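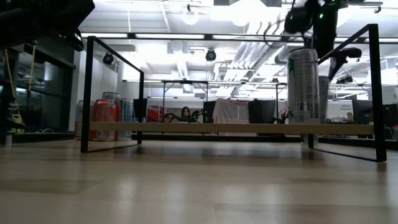

Fig. 4-1. Long plank on a black metal frame, with beverage cans toward the left.

Section 4: Setting Up the Movora Sideline Stat Kit for Your First Football Game
Revised 18 May 2019

Welcome to the part of the guide where you get to keep some statistics! If you have worked through Section 3, your tablet is charged, the Brestau keypad has its batteries, and you have made an account name you can remember. If you haven't, go back and do those things first (it takes a few minutes, and the rest of this section assumes they are done).

We have written these steps for a two-person crew, one person watching the field and calling the play out loud, the other entering it. You can keep stats alone, and plenty of coaches' helpers do, but for your first game we would gently encourage you to bring a friend.

4.1 Before you leave home

1. Turn on the tablet and open Movora. Wait for the green bar across the top to fill all the way.
2. Tap Rosters, then New Team. Type in the team name just as you would like it to show on the printed box score.
3. Enter each player's jersey number, last name and position. You may leave the position blank and come back to it.
4. Do the same for the visiting team. Many schools will send you a roster file if you ask early in the week. To load one, tap Import and choose the file.
5. Tap Check Numbers. Movora will point out any jersey number that appears twice on the same team.

Note: Two players on one team may share a number in a lot of high school and youth leagues, usually one on offense and one on defense. Movora allows this. When you get the warning, tap Keep Both and mark each player O or D. During the game the keypad will pick the right one for you as long as possession is set correctly — more on that in 4.4.

Caution: Don't rename a team once its first game has been saved. A renamed team is treated as a new team, and season totals start over from zero. If you notice a spelling mistake later in the season, use Display Name on the team page.

4.2 Pairing the keypad

1. Place the Brestau keypad within arm's reach of the tablet.
2. Hold the Down key and the Punt key together until the small light begins to blink.
3. On the tablet, tap Devices, then Add Keypad.
4. Type the pairing code. New keypads leave the factory with the code 3597.
5. When the light stops blinking and stays on, press the First Down key once. You should see the words "Keypad ready" at the bottom of the tablet.
6. Tap Change Code and pick four digits of your own. The other crew may well be using the same kit, and two keypads with the factory code in one press box can send plays to the wrong tablet.

If you see message 206, the tablet has found the keypad but the keypad is still tied to an older tablet. Slide the battery cover off, press the reset button with the tip of a pen, and begin again from step 2. You may need to do this twice. If the message comes back a third time, turn to Section 9, where we have put everything we know on the subject.

4.3 Settling in at the field

Try to be in place a good while before kickoff. Press boxes fill up, outlets get taken, and the walk from the parking lot is always longer than you remember with a bag on your shoulder.

1. Pick a spot where you can see both goal lines. Close to midfield and up high is best. From the sideline you will lose sight of the ball on runs up the middle.
2. Set the tablet in its stand and tilt it until the glare is gone. Check it again at sunset if you are playing an evening game.
3. Plug in the charger if there is an outlet. If you are using the Kasprzak battery pack, connect it now, while the tablet is still full.
4. Put the keypad on your writing-hand side with the down and distance keys facing you.
5. Tap Games, then New Game, and choose the two teams.
6. Choose the rule set. High school, college and youth rules are all listed. The Feldale preset is for leagues that play ten-minute quarters with a running clock in the fourth.
7. Enter the field name and the weather, if you like. Neither one changes any totals, but they do make nice reading on the printed sheet years later.

Caution: Keep drinks well away from the keypad. The keys are splash resistant and the charging port is not. A spill that reaches the port is not covered under the warranty in Section 11.

Note: Ask the home crew how they handle the official ball spot. Some go by the near edge of the chain, some by what the public address announcer says. Either is fine as long as your whole crew does it the same way all night.

4.4 Entering plays

Every play is entered in the same order: who has the ball, what kind of play it was, who took part, and where it ended. After a quarter or so your fingers will know the way and you can go back to enjoying the football.

A running play

1. Check that the arrow at the top of the tablet points the right way for the team with the ball.
2. Press Run.
3. Enter the ball carrier's number.
4. Enter the yard line where the play ended. Press Own or Opp first to say which side of midfield.
5. Enter the tackler's number, or press Skip.
6. Press Save.

You never type in the yards gained. Movora works that out from the old spot and the new one, and so the next play is correct only if the last one was. A back who breaks loose from his own 20 and is brought down at the opponent's 14 has gone 66 yards, and the screen should tell you so as soon as you press Save. If the number looks odd to you, it probably is, and the best time to fix it is before the next snap.

A passing play

1. Press Pass.
2. Enter the passer's number.
3. Press Complete, Incomplete, Intercepted or Sack.
4. For a completion, enter the receiver and the yard line where the play ended. For an incompletion, enter the intended receiver or press Skip.
5. Press Save.

Note: A spike to stop the clock is an incomplete pass and counts against the passer's percentage. A kneel-down is a run. Use the Spike and Kneel keys for these and Movora will put them in the right column for you.

Note: Sacks are treated differently from one level to the next. College rules take sack yardage off the passer's rushing total. Other rule sets may keep it apart, or let you choose. The setting follows the rule set you picked in 4.3, and you can look at it any time under Game, then Scoring Options.

A play with a penalty

Penalties are where most new crews get behind, so please be patient with yourselves. Wait until the referee has finished the signal and the ball has been spotted.

1. If the play stands, enter the play first and save it. Then press Penalty, choose the team and the foul, and enter the new spot.
2. If the play was wiped out, press Penalty first, then No Play. No one is credited with a run, a pass or a catch.
3. If the penalty was declined, press Penalty, then Declined. It goes into the play list for the record and changes nothing else.
4. Check the down and distance at the top of the tablet against the scoreboard before the next snap.

If you fall behind, don't try to catch up from memory. Have your partner jot the plays on paper — number, type, end spot — and enter them at the next timeout. We keep a pad in our own kit bag and use it more than we'd like to admit!

4.5 Fixing a mistake

1. Tap Play List.
2. Find the play and tap it once. The line turns yellow.
3. Change whatever is wrong and press Save.
4. Look at the two plays that follow. If the end spot changed, their yardage will have changed along with it.

Caution: Delete Play cannot be undone once a quarter has been closed. Use Edit wherever you can.

4.6 After the final whistle

1. Compare the score on the tablet with the scoreboard. If they differ, open the Scoring tab and look for a missed extra point, which is the usual cause.
2. Compare your rushing and passing totals with the visiting crew's. Small differences are normal. A difference of one first down is nearly always a penalty.
3. Tap Close Game and then Yes.
4. Tap Send to save a copy online, or Print if you have a printer in the press box.
5. Turn off the keypad. It will not turn itself off, and the batteries won't last the week if it is left on.

Season and career totals are updated once the game is closed. To bring in totals from before you had the kit, open the player's page, tap Earlier Seasons and type them in by hand. A back who ran for 1273 yards last year should be entered as a single season line, with games played filled in, or the per-game average will come out blank.

Note: Records are kept as All Time, Season and Single Game. An earlier season entered by hand counts toward All Time and Season. It can't count toward Single Game unless you enter the games one by one, which some crews like to do in July when things are quiet. There is a shortcut for that job in Section 6, under Back Games.

Go on to Section 5 for special teams, including blocked kicks, fair catches and the onside kick.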